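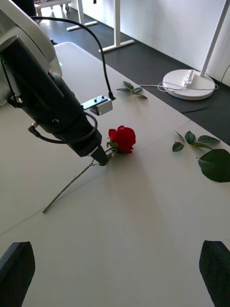

Nov 25, 2022
By Poonam Katiyar

Day after Thanksgiving, and I am sitting in my kitchen with a plate of cold stuffing, waiting for a man from Kołodziej Plumbing to tell me how rich I've made him. He has been under the sink for an hour. Every so often he says "huh." I have decided not to ask.

Yesterday went fine until the pie. I had volunteered for pie back in February, when Edileuza was handing out next year's jobs while still mad about last year's, and in February a pie seems like something that could never really happen to you. I used my grandmother's recipe, or the part of it I can read. She wrote "butter, the usual" and "bake until right." I baked it until it was something. Edileuza Rezende, who has been my neighbor for most of my adult life and has never once lied to spare my feelings, took a bite and asked if there was ice cream.

Then the sink backed up. I had put potato peels down the disposal, a thing my mother told me not to do, and the internet told me not to do, and the sticker on the disposal itself tells me not to do. I also told my nephew not to do it, at ten in the morning, in a tone I now regret.

So the dishes are in the bathtub. I took a shower at Edileuza's this morning, using a shampoo that smells like a bank lobby, and she made me coffee and told me the pie had "held together well." I'll take it.

My brother drove in from Trarnstead, 125 miles, and spent dinner describing the route. He has a new way around the construction that saves him eleven minutes and he gave us every one of them back. The kids wanted to know if Wesivholm has a movie theater yet. It does not. We have a library, two banks, and a place that sells both mattresses and fireworks. They went to bed at eight, which at their age I think is a form of protest.

After everyone left I got out the box of letters, because apparently I wanted to feel worse. I've been meaning to sort them since Dad's house sold. Mostly they're from his aunt in Jillon, and mostly they are about her knees. She wrote over 200 of them. In one she says she's enclosing ten dollars for my birthday and there's a second line, in different ink, saying she has thought about it and is enclosing five. I laughed until I had to put it down. I never met the woman and I believe I've inherited her whole personality.

Didn't go near the stores today. My sister-in-law texted from a parking lot at 5:40 to say there were televisions. I wrote back that I had one.

The plumber has come out from under the sink. It's $443, and that's with him "being nice about the holiday." He also wants me to know that the pipe behind the wall is older than he is and that I should think about it. I told him I'd think about it. He looked at the bit of pie on the counter and I gave him a slice to go, wrapped in foil, and he seemed pleased, so that's one person.

Still to do: get the dishes out of the tub, call my brother to see if the eleven minutes worked in the other direction, buy stamps.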